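Gandunstead Shared Kitchen Association
Minutes of the Kitchen Users' Meeting, 23 October 2026

Present: Veerle Groen (chair), Toon Dekker, Floor Segers, Ovidiu Pană (minutes)
Apologies: Kauko Partanen

1. Minutes of the previous meeting
Approved without amendment.

2. Counters and cabinets
Ms. Segers reported that the Postma cleaning contract has been renewed until next November. Users are asked to wipe down the counter after each session and to use the mild cleaner only.

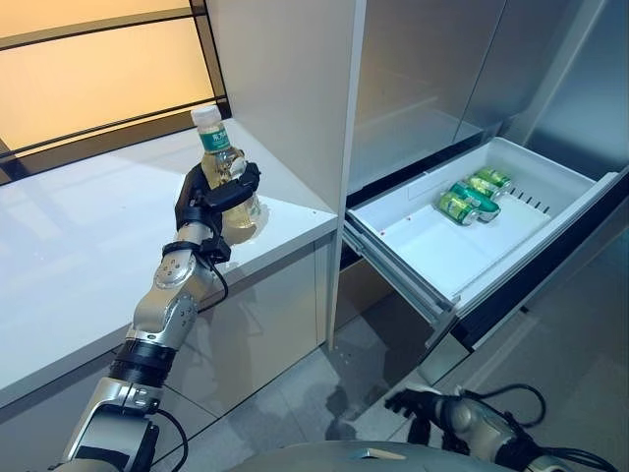
3. Drinks and storage
Mr. Dekker requested a clear rule on drinks. It was agreed that bottles may be used at the counter but must be taken away or put in the refrigerator at the end of a session. The rule covers bottled drinks with a screw cap, such as the pale yellow one with the green label, as well as cartons and cans. Open cups remain restricted to the dining side. Unlabeled items will be discarded after 17 days.

4. White surfaces
The chair noted that glossy surfaces show every streak. Mr. Dekker will obtain a price for polishing cloths - the limit is 20 per order. 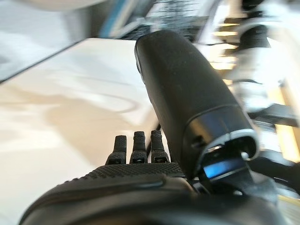

Item 4: glossy white tabletop, with reflections.

5. Budget
The balance stands at 1179. A request for more than 2000 for a second refrigerator was deferred until Mr. Partanen can attend.

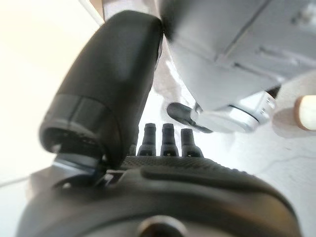
Item 4: bright white surface, second view.

6. Other business
Ms. Groen will ask the Surnmont office for a spare key to the side door.

Action: Dekker (cloths), Groen (key).
The meeting was closed by the chair.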